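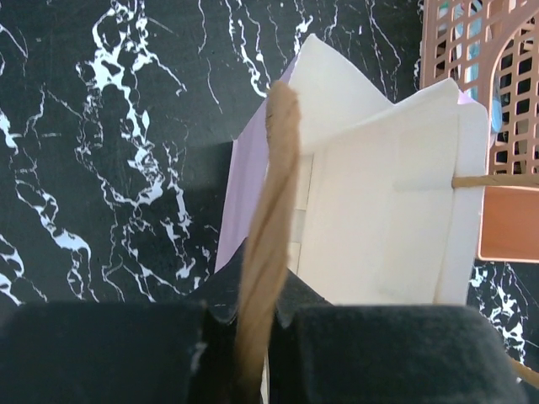 *White gift bag on the black worktop.*

I have moved my sourdough starter from one kitchen to another and it has taken me most of September to get decent bread out of it again.

The old flat in Bostlow had a boiler cupboard. I kept the jar on the shelf above the pipes, fed it when I got up, and by early afternoon it had doubled. The new place in Clilwood has no cupboard like that. The kitchen faces north and the worktop is cold to lean on. For the first fortnight the starter did very little. It had a few bubbles on top and smelled of nail varnish.

I asked Nadiia Kuzmenko, who taught the bread course I went on in Flomembridge, and she told me to stop feeding it by the clock. In a cold room it wants longer between feeds, and I had been thinning it out before it had got going. She also said to use some wholemeal. I went to half wholemeal rye and half strong white and fed it every 24 hours. By the fifth feed it was rising properly, though slowly.

The water may have played a part too. It is harder here and the kettle furs up quickly. I tried filtered water in one jar and tap water in another and could see no difference, so I have gone back to the tap.

The oven was the other problem. The dial says one thing and the thermometer I hung inside says another, and the gap is 30 degrees at the top end. The first two loaves were pale and a bit gummy in the middle. I now set it as high as it goes, leave the pot in for a good hour before baking, and take the lid off earlier than I used to.

What I make most weeks is a plain white loaf with a little rye:

- 450g strong white flour
- 50g rye flour
- 350g water
- 100g starter
- 10g salt

Mix everything in the evening, fold it a few times before bed and leave it out overnight. In Bostlow that would have been far too long. In this kitchen it is ready to shape at breakfast. It then goes in the fridge until I get home from work.

The last one weighed 995 grams before baking, once I had scraped the bowl, and it is the first from this oven that I would have been happy to give away. I took half of it next door to Pongsak Sukprasert, who lent me his bread knife while mine was still packed.

Next I want to try the seeded loaf again. I still have to find the box with the second tin in it.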